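Why Did the Robot Stop? A Kids' Guide to a Stuck Robot
Jurnarix Junior Pages

Robots get stuck. A lot! Even a really good robot can mess up a really easy job. This page is about one time it happened, in a pretend bathroom inside a computer. The robot is called Pindum. Its job: go find the small brown thing and pick it up. Easy for you. Not so easy for Pindum.

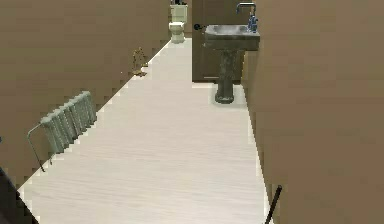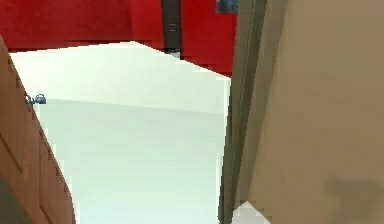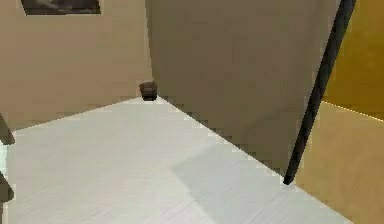
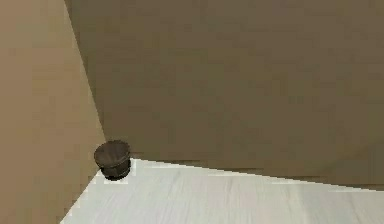
OK so first thing. What is a simulator?

It's a pretend world made by a computer. Kind of like a video game. The floor isn't real, the walls aren't real, and Pindum isn't real either. But the program that tells Pindum what to do is real. Later on the same program can go into a robot made of metal and wires.

Why bother? Because a real robot that bumps into a real sink can break it. Or break itself. Or hurt someone's foot. In a simulator you press a button and start over.

So what went wrong?

Pindum had 300 seconds to do the job. That's five minutes. You could do it in maybe ten seconds, with time left over for a snack. Pindum used up 225 seconds just trying to get its arm to the corner. Then it stopped. Didn't crash, didn't fall over. Just stopped, and a message came up that said NO SAFE PATH.

A path is the way you go to get somewhere. A safe path is one where you don't hit stuff on the way. Pindum looked for one and couldn't find any, so it quit.

Why no path?

Two reasons. They got mixed up together and that made it hard to figure out.

Reason one: corners are hard. Think about getting a marble out of the corner of a shoe box. In the middle of the box you can grab it from any side. In the corner, the walls are in the way. Your fingers can bend and squish in there. A gripper (thats a robot's hand) has stiff fingers, and they need room on both sides of the thing they're grabbing.

Reason two: a wrong number. Every robot program has a number that says how far to stay away from walls. It's called the safety gap. Somebody had typed it in too big back in April. With a gap that big, the whole corner counted as "keep out." So Pindum was told two things at once:

Go to the corner.
Don't go near the corner.

What would you do? Probably ask a grown-up which one they meant. Pindum can't ask. It kept planning a way in, and checking it, and throwing it away. It did that 167 times before it gave up. Every plan got the same answer. Too close to the wall.

Was it dangerous?

Nope. In fact stopping was the good part. A robot that isn't sure should stop. The worse kind of mistake is a robot that isn't sure and keeps pushing. A real arm can push really hard, and it doesn't feel an ouch.

So the people at Jurnarix did NOT want to take the stopping away. They wanted Pindum to stop sooner and say why. Waiting 225 seconds and then saying NO SAFE PATH isn't much help to anybody.

How they fixed it

First they watched the run again, slowly. That's called a replay. Then they looked at the log. A log is like a diary the robot writes while it works, only super boring. This one was 2766 lines long and almost all of it said the same thing. Boring, but it was a clue! When a robot says one thing over and over, look at that thing first.

Then they made the safety gap smaller. Not zero. Zero means touching the wall.

Then they added a new rule: if ten plans in a row fail for the same reason, stop and say the reason. So now the message is longer. It says NO SAFE PATH, TOO CLOSE TO WALL. Much better.

They tested the new rule in two other pretend houses, called Nola and Meng. In Nola it worked the first time. In Meng it stopped too early once, next to a bed, so there is still some work to do their.

Try it yourself

You need: a shoe box, a bottle cap, two rulers. A friend too if you've got one.

Put the cap in the middle of the box. Pick it up with the rulers, one in each hand, no fingers allowed. Now put the cap in the corner and try again. Harder, right?

Now make a safety gap. New rule, the rulers can't come closer to the box walls than the width of your thumb. Try the corner one more time. You'll see what Pindum was up against.

Words to know

Simulator: a pretend world in a computer.
Gripper: the part of a robot that grabs.
Path: the way to get somewhere.
Safety gap: how far the robot has to stay from things.
Log: the robot's diary.
Replay: watching it again.

If you ever see a real robot stopped and not moving, don't poke it. It might be thinking, and it might start up again. Stay back and go tell a grown-up.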